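News > Competitions > Regional Cup

Filed under: Club Football, Draws and Fixtures

Gullby will host the preliminary round of the Regional Cup this September, the competition office has confirmed. The four opening ties will be played on one ground over a single weekend, with the winners going straight into the main draw.

Gesel, who reached the semifinals last season, have a bye and enter at the next stage. Vrettos return to the competition after two years away and meet Ovivthorpe in the first of the ties. Kickoff is at 2 p.m.

"Playing at one venue cuts the travel for the smaller clubs," said competition director Ottmar Ehlers. "Some of them had trips of 900 kilometers last year -- that was too much for a part-time squad." 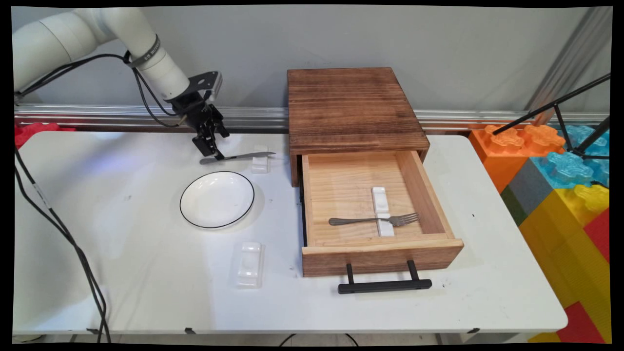 Each club may register 25 players. Squad lists must reach the office before the end of the month, and late changes will be accepted only for goalkeepers. Ties level after 90 minutes go directly to penalties.

The Gullby ground holds 4000, with 70 places set aside for wheelchair users and their companions. Visiting clubs will each receive 100 free tickets for youth players. Remaining tickets go on sale at the ground and through the participating clubs.

Media requests should be sent to Nele Baumgart in the competition press office. Accreditation closes at noon on the day before the first match.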